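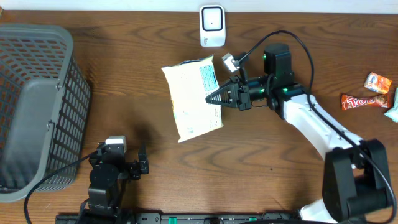 *One side of one pouch, on the wood table. The teal panel is the small print I'm asking about.*

Subject: Re: [pantry-swap] Relabeling the white pouches

Kenneth Moncrieff wrote:

> I have the Leltia pouches sorted into the gray bins now, 264 in all. Before I order labels, does anyone object to the label going on the back? The front is the part people recognize and I'd like to keep it clear. I can get a roll of 4,000 from Baxter for less than two of the small rolls, so that is what I plan to buy unless I hear otherwise.
>
> Kenneth

Kenneth,

No objection to the back. There is plenty of plain off-white to work with. My only request is that we stay off the teal panel near the upper right. It's the one block of text on that side, and people with allergies will go looking for it. The print is tiny already and a label edge across it would make it useless.

I'd also leave the lower right alone. There is a patch of small marks by the edge and a little symbol to the left of it. I don't know what the symbol means, so I would sooner not cover it.

That leaves the left side. The pouches crinkle along the edges, so keep the label in from the border or it will lift. We had that trouble with the Nastov soup packets last November and I ended up redoing 20 of them with clear tape.

On size, the 2 inch labels should be fine if we only print the bin number and the month received. If you want the Canton pickup address on there too, we need the longer ones, and I don't think they will lie flat.

Is the Baxter roll removable or permanent? The permanent ones are hard to get off if we write the wrong month, and I will write the wrong month.

I can come by after 4 p.m. and do the first bin with you. Please leave the pouches flat if you can. The ones stored on end have been coming out with bent corners.

Marker or printer? I have a working printer but no ink.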